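나무판 앞에서 배운 것들: 도마와 빵과 오래 쓰는 물건에 대하여
겨울 저녁 강연 발표자 노트

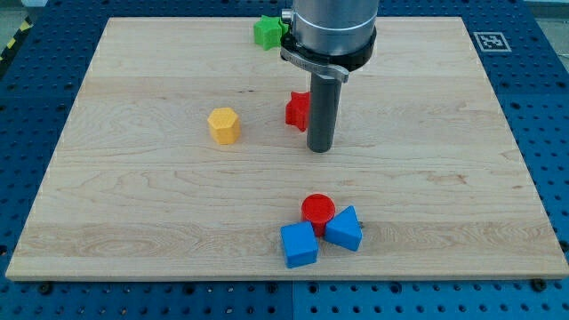 블랑딘 쇼뱅 (Blandine Chauvin)

시작하기 전에. 물 한 잔 먼저 마실 것. 천천히 말할 것. 앞줄에 앉은 분들과 눈 한 번씩 맞추고 시작.

안녕하세요, 여러분. 이렇게 추운 12월 저녁에 와 주셔서 정말 고맙습니다. 오는 길이 미끄러우셨을 텐데, 외투는 입고 계셔도 괜찮고 벗으셔도 괜찮습니다. 저는 강연장이 조금 추운 편이라고 들어서 양말을 두 켤레 신고 왔어요. (웃음이 나오면 기다리고, 안 나오면 그냥 넘어간다.)

오늘은 도마 이야기를 하려고 합니다. 도마 이야기만으로 한 시간을 채운다고 했더니 제 언니가 전화로 한참을 웃더라고요. 그런데 언니도 저도 같은 부엌에서 자랐고, 그 부엌 한가운데에 늘 도마가 있었습니다. 그러니 언니가 아무리 웃어도 저는 할 말이 많습니다.

첫째 이야기. 할머니의 부엌

할머니는 사머소프(Samerthorpe)에 사셨습니다. 바람이 많이 부는 마을이에요. 집은 좁았고 부엌은 더 좁았는데, 창문 아래 조리대에 커다란 도마가 하나 놓여 있었습니다. 빵을 썰 때도, 양파를 다질 때도, 제가 숙제를 할 때도 그 위에서 했습니다. 지금 생각하면 위생적으로는 그다지 권할 일이 아니지요. 제 받아쓰기 공책에서는 늘 양파 냄새가 났고, 선생님이 한 번은 공책을 코에 대 보시더니 아무 말씀 없이 돌려주셨습니다.

할머니는 도마에 앞면과 뒷면이 있다고 하셨어요. 앞면은 빵과 과일, 뒷면은 양파와 마늘. 이걸 어기면 정말로 혼이 났습니다. 사과에서 마늘 맛이 나는 경험을 한 번이라도 해 보신 분은 왜 그런지 아실 거예요. (손 들어 보시라고 할 것. 늘 몇 분은 계신다.)

저는 지금도 도마 옆면에 작은 표시를 해 둡니다. 연필로 해도 되고, 인두로 살짝 지져도 됩니다. 손님이 오시면 설명을 드려야 하는데, 설명을 드려도 다들 뒤집어 쓰시더라고요. 우리 형부가 특히 그렇습니다.

둘째 이야기. 나무를 고르는 일

여기서 목소리를 조금 올릴 것. 지난번에 뒤쪽에서 안 들린다고 하셨음.

도마를 새로 장만하려는 분들이 제일 먼저 물어보시는 게 나무 종류입니다. 저는 단풍나무를 좋아합니다. 빛깔이 밝아서 부엌이 환해 보이고, 결이 촘촘해서 칼을 받아 주는 느낌이 편안합니다. 화면에 띄운 판도 단풍나무인데, 밝은 바탕에 조금 더 짙은 물결무늬가 흐르고 작은 옹이가 몇 개 있습니다. 저는 옹이가 있는 판을 보면 꼭 한 번 더 쳐다보게 돼요. 어릴 때 할머니 도마의 옹이를 가지고 놀면서, 거기에 이름까지 붙여 주었거든요.

호두나무도 참 좋습니다. 어두운 색을 좋아하시는 분들은 호두나무 앞에서 발을 못 떼시지요. 너도밤나무도 튼튼하고 값이 무난합니다. 다만 너도밤나무는 물을 꽤 타는 편이라 쓰고 나서 바로 닦아 세워 두셔야 해요. 올리브나무는 무늬가 아름다운데 큰 판을 구하기 어렵습니다. 저는 작은 올리브나무 판을 하나 가지고 있고, 치즈 전용입니다. 치즈 말고 다른 것을 올리면 마음이 불편해요.

사람들이 또 많이 물어보시는 게 통판이냐 이어 붙인 판이냐 하는 문제입니다. 통판이 더 고급이라고들 생각하시는데, 꼭 그렇게 보실 일은 아닙니다. 넓은 통판은 계절 따라 휘기도 하고 갈라지기도 합니다. 좁은 널을 잘 골라서 이어 붙이면 서로 당기고 버텨 주니까 오히려 얌전한 판이 됩니다. 이음매를 손끝으로 쓸어 보세요. 걸리는 데가 없으면 잘 만든 겁니다. 저는 가게에 가면 눈을 감고 쓸어 봅니다. 점원분들이 조금 이상하게 보시지만 익숙해졌어요.

두께 이야기도 잠깐. 너무 얇은 것은 피하시라고 말씀드리고 싶고, 그렇다고 너무 두꺼우면 설거지할 때마다 팔이 아픕니다. 한 손으로 들어서 뒤집을 수 있는지 가게에서 꼭 해 보세요. 매일 드는 물건이니까요.

(여기까지 했는데 시간이 많이 지났으면 올리브나무 이야기는 건너뛴다. 치즈 이야기는 다들 좋아하시니 남겨 둘 것.)

셋째 이야기. 옛날 살림 장부

제가 몇 해 전에 플레모프(Plemov)라는 작은 도시의 기록 보관실에 다녀온 적이 있습니다. 원래는 빵 굽는 법에 관한 자료를 찾으러 갔어요. 그런데 1552년에 쓰인 어느 집안의 살림 장부를 보여 주시더라고요. 양초, 소금, 청어, 그리고 그 사이에 '빵 써는 판 하나, 다시 깎음'이라는 줄이 있었습니다.

다시 깎음. 저는 이 말이 참 좋았습니다. 새로 샀다는 기록이 아니었어요. 누군가가 칼자국이 깊어진 판을 목수에게 들고 갔고, 목수가 대패로 밀어 주었고, 그 값을 치르고 장부에 적은 겁니다. 그다음 줄은 다시 청어였습니다. 청어를 정말 많이 드신 집이었어요. 저는 그날 점심도 청어로 먹었습니다.

보관실에 앉아서 그 한 줄을 공책에 베끼는데 창밖에 눈이 오기 시작했고, 저는 기차를 놓쳤습니다. 다음 기차까지 역 앞 찻집에 앉아 있으면서 오늘 이 강연의 첫 메모를 썼습니다. 그 메모지는 잃어버렸어요. 장갑 한 짝도 같이요.

(물 마실 것. 여기서 보통 목이 마르다.)

넷째 이야기. 씻고, 말리고, 기름 먹이기

받아 적고 싶으신 분들을 위해 천천히 말씀드릴게요.

쓰고 나면 미지근한 물과 부드러운 솔로 결을 따라 닦습니다. 세제는 조금만 쓰시고 충분히 헹궈 주세요. 물에 담가 두지는 마시고요. 식기세척기에도 넣지 말아 주세요, 제발 부탁드립니다. 닦은 다음에는 마른 행주로 양면을 다 훔치고 모로 세워 둡니다. 한쪽 면만 닿게 눕혀 두면 그쪽만 늦게 마르고, 그러면 판이 휩니다. 햇볕에 바로 내놓는 것도 좋지 않아요. 그늘지고 바람 통하는 데가 제일입니다.

냄새가 배었을 때는 굵은소금을 뿌리고 레몬 반쪽으로 문지릅니다. 조금 두었다가 헹구세요. 생선 냄새는 한 번에 안 빠질 때도 있는데, 그럴 때는 다음 날 한 번 더 하시면 됩니다. 날고기와 생선은 저는 아예 따로 둔 판을 씁니다. 이건 할머니와 제가 끝까지 의견이 달랐던 부분이에요.

기름은 식품용 미네랄 오일을 씁니다. 올리브유나 콩기름은 시간이 지나면 찐득해지고 묵은 냄새가 나서 권하지 않아요. 천에 묻혀서 넉넉히 바르고, 하룻밤 두었다가 남은 것을 닦아 냅니다. 새 판이면 처음에는 며칠 이어서 발라 주시고, 그다음부터는 빛깔이 푸석해 보일 때마다 하시면 됩니다. 저는 저녁 설거지를 다 마치고 라디오를 켜 놓고 합니다. 밀랍을 섞은 것을 쓰시는 분도 많지요. 손에 남는 느낌이 좋아서 저도 겨울에는 밀랍을 씁니다.

칼자국이 깊어지면 사포로 밀어 주세요. 거친 자국이 많으면 80번으로 시작하는데, 힘을 너무 주시면 안 됩니다. 그다음 조금씩 고운 것으로 올라가면서 결 방향으로만 미세요. 다 밀고 나면 젖은 행주로 한 번 훔치고 말립니다. 그러면 보풀이 일어나는데 놀라지 마시고, 고운 사포로 살살 한 번 더 밀면 매끈해집니다. 처음 하실 때는 꼭 베란다나 마당에서 하세요. 저는 거실에서 했다가 봄까지 톱밥 비슷한 것을 쓸었습니다.

다섯째 이야기. 도마 위의 빵

도마 이야기를 하면서 빵을 빼놓을 수가 없습니다. 제가 아르노(Arnaud)라는 동네 빵집에서 일을 배울 때, 반죽은 전부 나무판 위에서 다뤘습니다. 대리석은 차고 스테인리스는 미끄러운데, 나무는 밀가루를 조금 붙들어 주거든요. 반죽이 손에 붙지 않으면서도 판에서 도망가지 않는 그 느낌을 말로 설명하기가 참 어렵습니다. 그 집에서는 새벽마다 둥근 빵을 100개씩 구웠어요. 마지막 반죽을 올릴 때쯤이면 판이 밀가루를 먹어서 비단 같았습니다.

빵을 썰 때는 조금만 참아 주세요. 갓 나온 빵을 바로 썰면 속이 뭉개집니다. 저도 못 참을 때가 많아서 끝 조각은 그냥 뜯어 먹습니다. 톱니칼을 길게 밀고 당기고, 누르지 마시고요. 부스러기는 모아 두었다가 수프에 넣으시면 좋습니다. 우리 집은 부스러기를 양파 수프에 넣는데, 이 수프 이야기를 시작하면 오늘 안에 못 끝나니까 쉬는 시간에 물어봐 주세요.

(누가 정말 물어보면: 양파는 아주 약한 불에서 오래, 설탕은 넣지 않음, 마지막에 식초 몇 방울.)

여섯째 이야기. 물려주는 일

할머니의 도마는 지금 언니 집에 있습니다. 제가 갖고 싶었는데 언니가 먼저 차에 실었어요. 가운데가 우묵하게 닳아서 사과를 올려놓으면 저절로 그리로 굴러갑니다. 언니네 아이가 그 위에서 숙제를 한다고 하네요. 공책 냄새는 제가 아직 못 맡아 봤습니다.

대신 저는 케라르(Kerar) 공방에서 제 손으로 판을 하나 만들었습니다. 12주짜리 저녁 수업이었고, 저는 그중 거의 절반을 대패 날 가는 데에 썼습니다. 선생님이 참 인내심이 많은 분이셨어요. 제 판은 네 귀퉁이 가운데 하나가 다른 데보다 둥급니다. 이사를 두 번 했고, 그때마다 이불 사이에 끼워서 날랐습니다.

오늘 댁에 가시면 도마를 한번 뒤집어 보세요. 오래 안 보신 면이 있을 거예요. 거기에 무슨 자국이 있는지, 기름은 언제 먹였는지, 누가 주신 물건인지 한번 생각해 보시면 좋겠습니다.

질문 받기. 대나무 도마에 대한 질문은 꼭 나온다. 나쁘게 말하지 말 것. 가볍고 단단하지만 칼날이 빨리 무뎌진다고 느끼는 분들이 있다고만 대답. 플라스틱 도마도 마찬가지로 쓰임새가 있다고 할 것.

마치고 나서 뒤쪽 탁자에 빵과 버터가 준비되어 있다고 꼭 안내하기. 빵칼은 내 가방 앞주머니에 있음.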